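Tremo teaching group: notes of the Friday meeting

Present: Fathima Bhuiyan (chair), Consuelo Vallejo, Tamara Radu, Zofia Makowska
Joined by phone from Khondokar: Sandamali Roy
Notes: Zofia

1. Last meeting's notes

Agreed, with one correction from Tamara. The left hand controller was swapped before the cable was, so the jitter we put down to the new cable was already there. Tamara has amended the log.

Still open from last time: labels for the spare fingers (Consuelo, carried over again, she says sorry) and a decent chair for the operator's desk. Fathima has ordered the chair.

2. Where we are with demonstrations

Very good news here! We now have 114 complete runs of the tidy-up task, all done with both arms under remote control. When we last met we had 41. Consuelo did the bulk of the new ones and is noticeably quicker than she was, and Sandamali said the hand movements in the recent runs look much calmer when you play them back one after another.

The aim for the end of August is still 500. Fathima asked whether that was realistic and everyone thought yes, if we can have the table for two full mornings a week and keep resets short. The 1000 that was in the first plan has been dropped from this round and may come back in the next one.

Tamara would like us to stop counting runs where the operator pauses for a long time with the arm in mid-air. There was a fair bit of back and forth on this. Zofia felt a short pause is honest, people do stop and think, and the trimming step takes care of it. Consuelo pointed out that she can usually tell within a second or two that she has lost her thread, and would be happy to scrap the run there and then. Agreed to try it Consuelo's way for a fortnight and look at how many we throw out.

3. The animals

We spent the longest on this one and it was the best part of the meeting. The task is simple to say: toy animals on the table, tray in the middle, each arm picks up what is on its own side and puts it in. Doing it through the hand controllers is another matter, and the animals are lovely test pieces for it. They have legs that catch, heads that stick out and no flat side where you want one.

Consuelo talked us through the lion. She likes to take it by the back end so that the mane and front legs are clear of the fingers, then bring it in to the tray from the right. Tamara had been gripping round the middle and finds it tends to twist on her as the fingers close. We tried both ways at the table during the meeting, everyone had a go, and the back-end grip won easily.
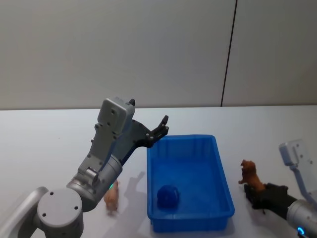

4. Waiting your turn at the tray

With both arms going for one tray there is always a moment when they could meet. So far each of us has handled this by feel. Sandamali has been through the recordings and found three habits between us: hang back over the far corner, hang back low beside the tray, or go in together and hope.

Fathima asked for one habit. After some discussion we settled on this:

The arm that has hold of an animal has right of way.
The other arm waits with its fingers open, above the rim of the tray and on its own side.
Once the first arm has let go and lifted clear, the other one goes for its animal.
If both have hold of something, right goes first.

Sandamali was really pleased with this and so was I. She thinks the learned version will pick up the waiting as part of the job if it sees it done the same way every time, and she would love to see whether it still waits when we slow one arm down. Nobody else has time for that before the end of the month, so she will set it up herself from Khondokar and send us the settings.

Older runs that break the rule will stay in for now, marked as "free order". Zofia to do the marking.

5. Controllers

The Worneo pair are holding up well. The squeeze trigger on the right one is a touch stiff and Tamara thinks it makes people grip harder than they mean to. She will try the softer spring. If it helps, we change both sides together so the hands feel the same.

The Fovulis software update is in. Playback is much smoother and you can now step back through a run while the next one is being saved, which drew an actual cheer from Consuelo. One gripe: it forgets the operator's name after each restart. Please check it before you begin, as four of Fathima's runs went down as Tamara's this week.

6. New operators

Two people from the packing side have asked to learn. Everybody was keen. Fathima suggested they begin with one arm and one animal, with somebody sitting beside them, and move on to both arms when they feel ready. Practice runs to be kept in a folder of their own.

Consuelo offered to write a single page on hand position and on when to give up on a run. Tamara asked her to include the elbow tip, which cured her sore shoulder.

7. Actions

Consuelo: one-page guide for new operators; finger labels
Tamara: softer trigger spring, report back
Zofia: mark older runs "free order"; keep a tally of scrapped runs
Sandamali: slow-arm test settings
Fathima: book the table for two mornings a week; correct the names on the four runs

8. Any other business

Zofia asked if we could start on stacking after the tidy-up task. Lots of enthusiasm, no decision. On the list for next time.

Next meeting: same time, same room, Sandamali by phone again.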